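**Minutes — Laundry and Linens Group, Prendasby House**
September meeting, Friday, 6 p.m., in the laundry room

We started a few minutes behind the hour while the last of the chairs came through from the kitchen, and thank you to everyone who carried one. Twelve of us were present, a lovely turnout for a meeting with "storage" on the agenda. The minutes of the last meeting were read and agreed, with one correction: the spare pillowcases went to the Biltitz Street hostel and not to the church hall.

**1. The room as it stands**

We spent a good while on this, as we usually do. The bed with the green sheet is still our sorting surface, and most people would like it to stay that way, because it is kinder to the back than bending over the table. The table itself has turned into a landing place for everything else. We had a red bowl, a small cup, a yellow notepad and a crumpled navy cloth on it, and that leaves very little space for a person who simply wants to fold a towel.
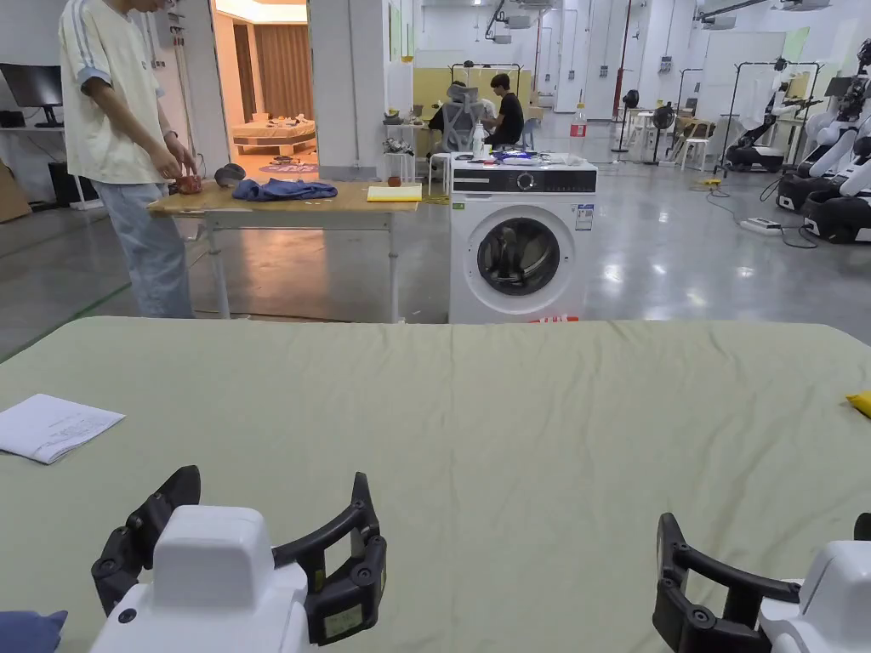 *Minutes taken and typed up by the Group Secretary, Prendasby House*

The top of the washing machine came up next. Things pile up there, packaging especially, and two members have lost small items down the back on the spin cycle. It was agreed that the top will be kept clear from now on and that supplies will move to the shelf in the hall cupboard. One member asked if a single box of powder could stay within reach. After some friendly back and forth we said yes, one box, and please close the lid.

It was also agreed that:

- cups go back to the kitchen at the end of each session, whoever brought them in
- the notepad stays in the room, as it is how the morning people tell the evening people what is in the wash
- printed sheets left on the bed will be pinned to the board, or recycled if they are out of date

**2. The washing machine**

The Hamach engineer has been and gone. The drum is fine and the noise was a coin in the filter. We were charged for the visit but not for parts, and there was general relief — a new machine would have eaten the whole year's money. A reminder that pockets should be emptied before loading, and that the quick cycle isn't meant for anything padded.

**3. Bedding drive**

The happiest item of the evening! We have had 236 pieces of bedding come in against our target of 400, and De Luca Dry Cleaning has kindly offered to take any comforters too bulky for our machine. There was a long and very enjoyable discussion about how to fold a quilted cover so that it stays folded, and several methods were put forward with real feeling. We settled on thirds and then in half, with a strip of cloth tied around the middle, though anyone who has a better way is welcome to show us next time.

It was pointed out that cream and white quilted things should be kept apart from denim and other blues until everything has been washed at least once. Marks on pale covers are to be treated before they go in. Please don't put a marked one in the finished pile and hope for the best.
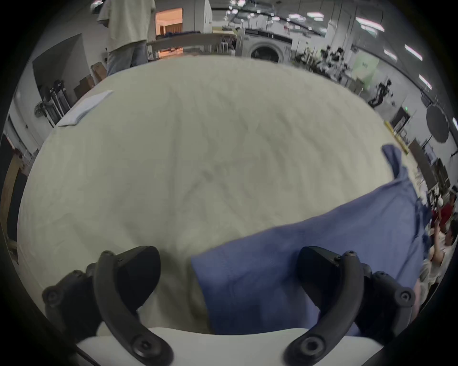

**4. Actions before the next meeting**

- Clear the hall cupboard shelf and move the supplies across (morning people)
- Ask De Luca which day suits them for a pickup
- Put up the Biltitz Street poster again, with the new total on it
- Buy stain soap and a roll of cotton tape for tying bundles
- Find out who has the key to the linen closet upstairs

**5. Any other business**

A request was made for a second stool, and one will be looked for before anything is bought. Somebody's reading glasses were handed in and are in the kitchen drawer, next to the string.

The next meeting will be at 6 p.m. in the same room, with tea afterward. The meeting closed once the lemon cake was finished.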